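Subject: Re: [cell-practice] Draft rules for bottle sorting cells, section 4
From: Rhun Skyrme
Date: 9th March

Caradog Vaughan wrote:
> I've read the Tulberg draft twice and I'm still stuck on section 4.
> It says an episode starts from "a cleared surface" and ends when
> "all items are contained." Does cleared mean wiped down, or just
> no bottles left over? And who decides what contained means if a
> neck is sticking out of the bin? At Dedstead we threw away 20
> episodes in February over exactly this.

Caradog, I'm so glad somebody brought this up! Section 4 is my favorite part of the whole draft and also the part that needs the most work.

On "cleared," I would split it in two. Leftover items are a hard stop, you don't start. Crumbs and specks are a note in the log and you carry on, with a wipe between batches. Li-hua Wu went through 592 of our logs looking for a grasp that failed on account of a speck and didn't find a single one, so I can't see making people wipe down before every run.
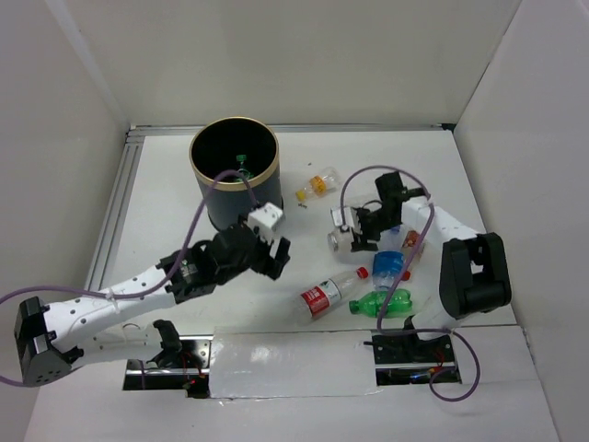 On "contained," I'd love to see us borrow the wording from the Plasoren checklist: an item counts once it is fully released and no part of it rests on the rim. A neck or a cap poking up inside the opening is fine. It's short, two people can apply it and get the same answer, and it works for any bin with an open top.

There's one more thing I want in there, and that's cables. The draft says they must be "secured," full stop. Well, an arm that has to reach across a bin needs slack, and if you tie everything down you just move the strain to the connector (ask me how I know). What I'd write is: enough slack for full reach, checked by hand through the whole range with the power off, and a clip wherever a loop could get to the gripper fingers. Also a line saying that a loop crossing the mouth of the bin gets looked at before the next batch. Jiahui Jin has a lovely one-page version of this check for the Tipoki cells and is happy to share it.
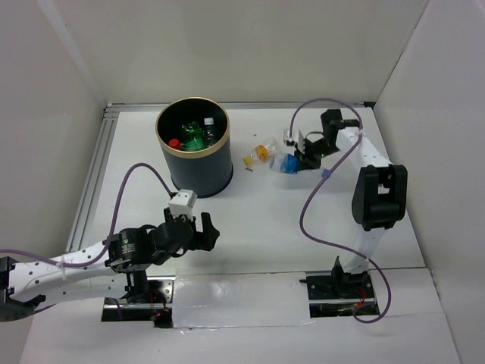 Then there's two arms working at once. The draft gives each arm its own half of the surface, and I think that's too strict when there's only one bin. A shared zone by the bin with one arm in it at a time would do it, and the other arm can go ahead and pick while it waits. Graça Azevedo tried that wording on her operators and they got it on the first read, which is more than I can say for my own attempt!

Could you send me your Dedstead notes, even the messy ones? I'd like to put the rejected episodes next to the new "contained" wording and see how many we'd keep. I'll post the marked-up section 4 here once I have them.

Rhun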